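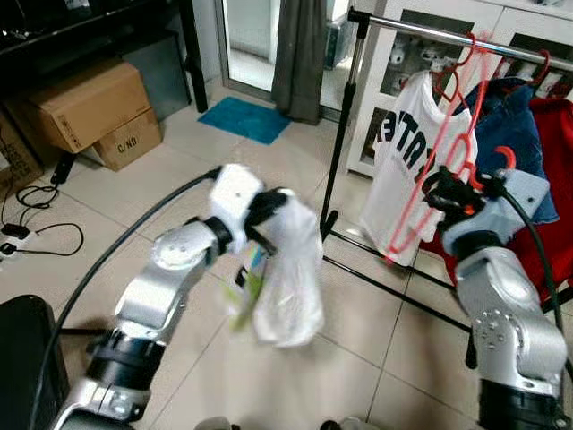 About Plullov

Plullov is a textile care school. We teach fibre identification, stain chemistry, washing, drying and finishing to people who work in hotels, care homes and small laundries, or who intend to. Teaching takes place at our Prondar site.

What we teach

The core course has 16 units. The first four cover fibre structure, dye fastness, water hardness and detergent dosing. Later units deal with bleach selection, moisture content, pressing temperatures and storage. Each unit has a written paper and a bench exercise, and both must be passed before the next unit is opened.

Wool and silk are taught separately from cotton and linen, as the permitted pH range is narrower. Dry cleaning solvents are covered in theory only – we hold no licence for them.

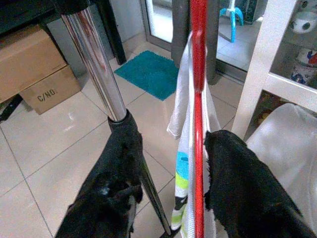
A white towel and a chrome pole.

Drying and hanging

Line drying, rail drying and tumble drying are treated as three processes with different shrinkage results. Learners weigh samples before and after each one and record the residual moisture. Knitted goods are dried flat in every exercise.

Reference collection

The school keeps 1,771 catalogued fabric swatches, filed by fibre and then by weave. Swatches may be examined on site but not borrowed. The catalogue is revised each February.

Entry and assessment

No previous qualification is needed. Groups are limited to 38 learners. The final paper is marked out of 100 and may be resat once. Completed work logs are kept with the paper and returned on request – please quote your learner number.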